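Listening Room Acoustics and Early Vocal Recordings: Project Report

Music Technology, Second Year
Urasstead College of Music

1. Background

The aim of the project was to find out how far the choice of room affects the way trained listeners judge a solo voice recording. Earlier work in the department compared microphones and kept the room fixed. We kept the microphone and preamp fixed and changed the room.

The source material was a set of eight short songs for unaccompanied voice, written for the project and collected under the title Cluta. Each song lasts less than two minutes. The range was kept to a tenth so that one mezzo-soprano could sing all of them without strain, and the texts use open vowels on the long notes, where room decay is easiest to hear.

2. Recording

Sessions took place in August in five spaces: the Tapsell recital hall, a teaching studio, a stairwell, a practice booth and the college chapel. The microphone stood 50 cm from the singer in every case. Gain was set once, in the recital hall, and left alone. This caused a problem in the stairwell, where two songs clipped on the loudest phrase and had to be sung again from a softer starting dynamic. Those takes are marked in the session log and were kept in the test.

Tempo was given by a click in one ear before each song and then muted. Drift between rooms was small except in the chapel, where the singer slowed down at the ends of phrases — an effect we had expected but had no means to correct without spoiling the performance. 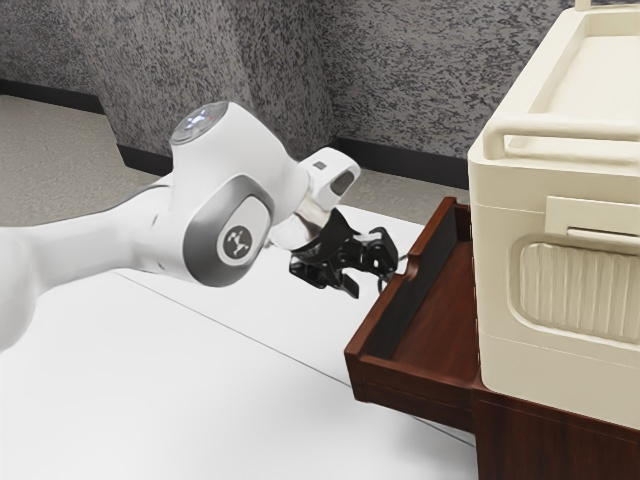
Report and analysis: Verero project group
Music Technology, Urasstead

3. Listening test

Listeners were drawn from the performance and composition courses. They heard excerpts over closed headphones in random order and rated each one for clarity, warmth and closeness on a scale from 1 to 8. No information about the rooms was given. After removing incomplete forms we had 164 usable ratings.

Loudness was matched by ear and then checked with a meter. We did not match the spectrum, as this would have removed part of the difference we wanted to test.

4. Results

The practice booth scored highest for clarity and lowest for warmth. The recital hall came second on both. The chapel was rated warmest, but the ratings for closeness in that room were spread over nearly the whole scale, and we do not consider the mean value useful.

The stairwell results were unexpected. Listeners placed it close to the teaching studio on all three ratings, although its decay time is much longer. One possible reason is the softer singing in the repeated takes. Comments on the forms mention "breath" and "edge" more often for the stairwell than for any other room.

5. Limits

Only one singer took part, and the songs are alike in tempo and mood. Faster music would probably give a wider gap between the booth and the chapel. The order of recording was the same for all songs, so tiredness may have affected the chapel takes, which came last.

The scores, session log and edited takes are held in the department archive under the project name Verero. The unedited chapel takes are stored separately at the higher sample rate.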